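Plerkley 卓上ピッキング課題セット
開発・販売:Bokton
カテゴリー:ロボット学習用キット/手持ちグリッパー向け

家の食卓で、果物を一つずつ皿に移す。人間なら会話をしながらでもできる作業ですが、ロボットに教えるデータとして録ろうとすると、とたんに奥が深くなります。どれから取るか、どこをつまむか、左右の手がぶつかりそうなときにどちらが待つか。Plerkleyは、そういう「なんでもない手仕事」を手持ちグリッパーで記録するための課題セットです。編集部でも使ってみましたが、これが本当に面白い!

セットの中心になるのは40枚の課題カードです。カードには「丸いものを大きい順に皿へ」「赤いものだけ先に」「右手で押さえて左手で取る」といった短い指示と、開始時の並べ方の目安が書かれています。果物や皿は付属しません。台所にあるものをそのまま使う前提で、テーブルクロスも柄物で構わないとのこと。無地の作業台にそろえた部品ばかり見てきた身には、この割り切りがうれしいところです。

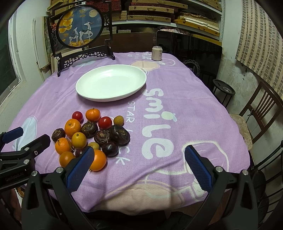
カードの難度は3段階に分かれています。最初の段階は、間隔をあけて置いたものを片手で運ぶだけ。次の段階になると品物どうしが触れ合い、つかむ前に指を差し込む隙間を探すことになります。最後は両手の課題で、隣の山を崩さないように一つだけ抜く、二つを同時に持ち上げる、といった内容です。ミカンの仲間とトマトを混ぜるだけでも手応えがまるで違って、つい「もう一回」とやりたくなります。

課題の設計を担当したSandrine Ferrandさんによると、並べ方の目安をあえて大ざっぱにしてあるのは、毎回少しずつ違う配置を録ってほしいからだそうです。ぴったり再現しようとして机に印を付ける人が多かったので、途中の版から座標入りの図をやめた、とも話していました。編集部も最初は定規を出しかけたので、耳が痛い話です。

グリッパー本体は別売りで、指が平行に近い動きで閉じるタイプなら機種を問いません。記録形式の変換には付属ソフトのAtnessを使います。左右の時刻合わせ、カード番号の付与、録り直しの印付けまで一つの画面で済み、番号を声で読み上げておけば後から自動で拾ってくれます。両手がふさがっている作業なので、この読み上げ機能には何度も助けられました。 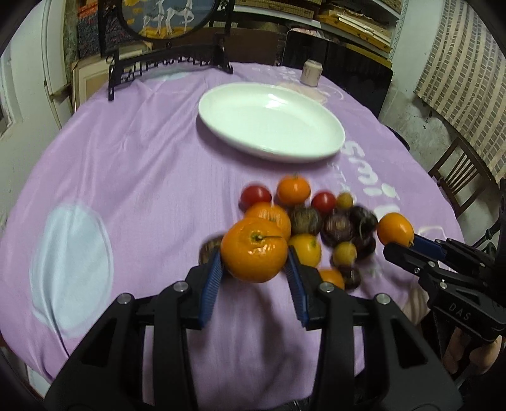 つまむ位置については、カードの裏面がよくできています。ヘタのある果物は、ヘタを避けて胴の横を挟むのが基本。皮のでこぼこした柑橘は指の溝とよくかみ合いますが、トマトのように表面がなめらかなものは、閉じる速さを落とした記録も何本か残しておくとよいと書いてあります。こういう一言があるだけで、初めての人の録り方がずいぶん落ち着きます。

編集部では309本を録り、Atnessで確認しました。カード番号の拾い間違いはわずかで、見つけても一覧からすぐ直せます。動作の区切りが色の帯で出る表示も見やすく、自分の癖がよくわかります。筆者は左手で取った後に右手が無意味に宙を泳いでいました。

気になった点も書いておきます。カードの紙がやや薄く、濡れた手で触ると波打ちます。防水版がほしい! それから、Atnessの英語表示は用語が統一されておらず、「release」と「drop」が同じ意味で出てくる画面がありました。次の更新で直す予定と聞いています。保存先の空きは800GBを推奨していますが、短い課題だけならもっと少なくても動きます。

追加カード「Derkach」は12月に発売予定です。こちらは布や紐を扱う課題が中心で、監修はFaustine Marchalさん。試作のカードを少し見せてもらったところ、ふきんを角からめくる課題があり、今からかなり楽しみにしています。

セット内容
課題カード 40枚(両面印刷)
Atness 利用ライセンス
並べ方の手引き(日本語・英語)
カード立て

別途必要なもの
手持ちグリッパー(両手課題には左右各1台)
記録用パソコン
果物、野菜、皿など身近な品

よくあるお問い合わせ
カードだけの買い足しはできますか → できます。Boktonの窓口で、1枚単位の再発行も受け付けています。
自作の課題を登録できますか → Atnessの「新しいカード」から登録でき、読み上げ番号も自由に決められます。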